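We use cookies to improve your experience on this site. Accept | Manage preferences

The Case for a Longer Season at Montes

Last updated: February

Each year the lakeside town of Montes prepares for the same 13 weeks. The boat hire opens, the miniature railway is repainted, and the hotels along the front double their rates. Once those weeks are over, most of it closes. It is the view of this publication that the arrangement no longer serves the town or its visitors, and that the operators should agree to a longer and quieter season.

The present calendar was drawn up when nearly all guests were families tied to school holidays. Many of those who now write to us are retired, or work hours that allow them to travel in May or late September. They find the lake at its best and the ticket office shut. Tamik, which runs the pleasure boats, sails 4 times a day at the height of summer and does not sail at all outside it. A single afternoon departure in the spring would be a modest beginning.

We accept that there are costs. Staff must be paid whether or not the benches are full, and a business such as the Kistora adventure park cannot open its high ropes for a handful of guests. The park has places for 3,000 visitors on a peak day, and its managers are right to be cautious. Yet the park also has a café, a woodland trail and a small museum of lake life, none of which depends on large numbers. These could be opened separately at a reduced price.

Mindard, across the water, offers a useful comparison. Its attractions now open for 43 weeks of the year under a shared ticket, with each operator free to choose its own hours within an agreed minimum. The scheme has its faults – the winter timetable is difficult to read – but a visitor arriving in March can be confident of finding something to do.

Parking is the objection most often raised by residents, and it deserves a proper answer. Pressure on the streets behind the front comes from concentration: too many cars in too few weeks.
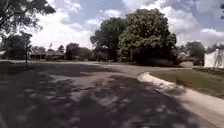

A longer season would spread the same traffic more thinly, and it should be accompanied by better walking routes from the outlying car parks. Visitors will walk a fair distance if the way is pleasant. A wide residential road with tree shadows across the asphalt and a kerb curving gently round the bend is a more agreeable approach to a lake than a queue for a barrier, and signposting such routes would cost little.

We therefore ask the operators to publish a joint calendar before bookings open, covering at least the spring and early autumn. Those unable to take part in the first year should say so plainly, so that hotels may advise their guests accordingly.

27 shares | 6 comments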